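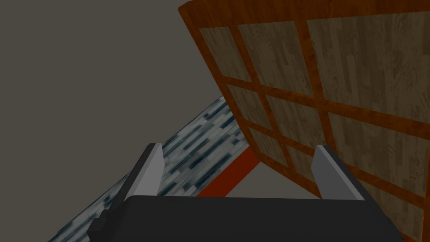
Nisha Vishwakarma asked why we don't just train on the world frame and be done with it, the cabinet never moves. Fair. But the camera does.

Wrist view vs. base view -- same action, different numbers. With the gripper tilted like this the floor runs diagonal and the cabinet leans over you. Policy has to learn that "forward" is along the fingers. Write it down, it comes back in the Altar homework.

Action = 7 numbers: dx dy dz, three rotation, one gripper. Gripper open here, nothing held. Deltas in wrist frame, convert at the very end, not before teh clip.

Control loop:
- render, policy, clip, step
- 50 steps then replan
- log pose with every image or you can't debug rotations later

Textures: wood grain and speckled floor are randomized in Laslow, 100 seeds. Plain gray background stays plain. Don't let the net key on it -- crop test next week.

Common bug: quaternion order. wxyz in sim, xyzw in the planner. Check first, ask Urmila Saxena second.

Read the Sengar notes up to the part on frames, skip the proofs.

Courses > Robot Software > 608 > Handouts > Wrist frames

Recent handouts
Clipping and action limits
Replanning on a timer
Sengar notes, frames
Altar homework, setup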